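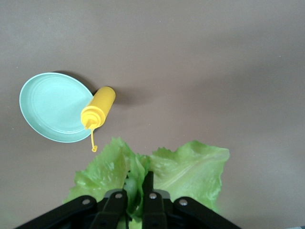
Wrist view with a lettuce leaf in the fingers, plate and yellow squeeze bottle beyond it.

Fluvine: Frequently Asked Questions
Last updated 4/14/21

What does Fluvine do?
Fluvine is a grasp planner and gripper controller in one package. It takes wrist camera images, picks a grasp, and then keeps adjusting the fingers while the arm moves. We wrote it for soft, floppy, awkward stuff, and leafy greens are still our favorite thing to throw at it!

Why are leaves so hard?
A leaf has no fixed shape. The broad part of the blade bends away from the fingers, the folds bunch up, and the ruffled edge confuses most edge detectors. Fluvine doesn't try to fit a full 3D model. It looks for a narrow band where the leaf can be pinched and tracks that band -- a much smaller problem, and a really fun one to work on.

Do I need a depth camera?
No. Color images from one wrist camera are enough. If you have depth, turn on use_depth in the config and the planner will use it for table height only.

The fingers block part of my view. Is that a problem?
You need a finger mask. Run the mask tool once with the gripper open and once with it closed, and Fluvine fills in the positions between. If you swap fingers, run it again. Old masks are the cause of most of the strange bug reports we get.

How does it handle other things on the table?
Anything that isn't the target goes into the keep-out map. A plate with a bottle lying against it gets merged into one region by default, and the planner will stay clear of both. Set split_regions to true if you want to pick the bottle next. Shadows used to end up in the map too, but Hedvika Hudec rewrote that filter in September and it's so much better now.

How fast is the control loop?
The finger loop runs at 112 Hz on our test machine. Vision is slower, and the two don't wait for each other.

What is the squeeze limit?
It's a plain number from 0 to 100. We start lettuce at 4 and stiff plastic bottles at 70. Go up in small steps and watch the leaf!

Which grippers work?
Any parallel-jaw gripper that reports finger position. There are ready-made drivers for the Serkmont and Koller models. The Wosley driver is in testing and we'd love more people to try it.

Can I replay a run without the robot?
Yes, and please do. Every run writes a log with images, finger commands and planner choices. Open it in the replay tool, change a setting, and see which grasp it would have picked. Version 3 logs and newer are supported.

Where do I send a bug?
Use the issue tracker and attach the log plus your config file. Half-finished ideas are welcome there too -- several of our best features started that way.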